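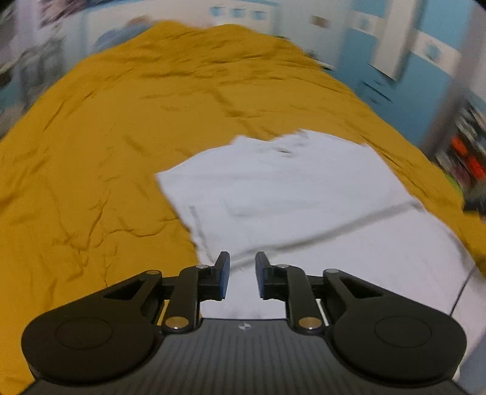
White on mustard, still a bit crumpled.

2025-08-04

Laundry day got away from me again. I'd meant to have it all folded before lunch, and then Clodagh rang about the weekend and we were on the phone for ages (her boiler, her sister, the boiler again), and by the time I got upstairs everything had been sitting in the basket long enough to set into creases. So I've been spreading things out on the yellow cover and smoothing them by hand, which is my answer to most ironing.

I do love that mustard colour. Adeel said when I brought it home in May that it would make the room look like a curry house, and I said good, I like a curry house! It creases if you so much as look at it, mind you. I pull it straight in the morning and an hour later it's all ripples again, and there's always a big hump somewhere. I've stopped fighting it.

The whites are a sorry lot this summer. I bought a tub of that Nukelel powder because it was on offer, and the woman at the till swore by it, but I can't say I've noticed a difference. There are still greyish marks on things that ought to be properly white by now. I might try soaking them overnight in the bath, like Mum did. Or I might just decide that off-white is a colour and get on with my life.

I tried folding in thirds today, the way Clodagh does hers. She has a whole method -- sleeves in, smooth, turn, smooth again -- and her airing cupboard looks like a shop. Mine came out as lumpy parcels with a flap poking out of each one. I did 2 shelves and then sat down on the floor with a cup of tea and read the back of the powder tub instead. 9 languages, and not one of them says how much to use if your water's hard.

Still to do: the towels, the pillowcases, and the odd socks, which live in a shoebox now and have more or less got citizenship. Adeel has promised to do the towels tonight. He rolls them! I used to unroll them and do them again when he'd gone out, but they fit the shelf better his way and I've had to go quiet about it.

Rain again after four, so nothing more is going on the line. I'll hang the last load over the bath and open the window a crack. Pasta for tea, and I must remember to ring Clodagh back, as I never did find out what the boiler man said.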